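Sat 25 April

We have had the picking arm at Peslow since November, and people keep asking me what it has done to the job. I work on the returns bench. Before, four of us sorted by hand and the shift target was 2,145 items. With the Saarela arm on the end of the line it is 2,445, and there are three of us at the bench. The fourth moved to Goods In, same pay, worse hours.

New shapes get tried in the simulator first. One of us sits in on that now, which used to be left to the office. This week it was a pale double-lobed piece that has to be held upright between the two fingers.

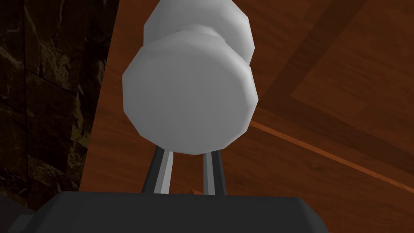
Rumia commented on my last post that sitting in is fine as long as it is paid as skilled work, and that at her place it was treated as a rest break for the first six months. Fair point. Ours goes down as training time, at the ordinary rate. We have asked for that to be looked at.

My wrists are better than they were. The bench is quieter, though, and I miss the talk. A lot of the day is spent watching a screen and deciding whether a grip is good enough to pass on. There were 231 shapes on the list when I last checked, and 19 were still marked for hand sorting only – mostly soft or floppy things. 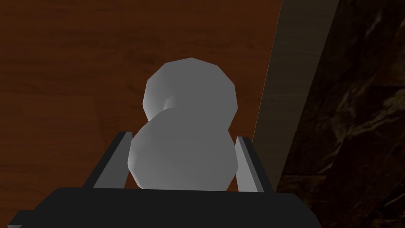
Source: Ganesen simulation output

I have put my name down for the next block of simulator sessions. The rota comes out on Monday, and I still don't know who covers the bench while I'm away from it.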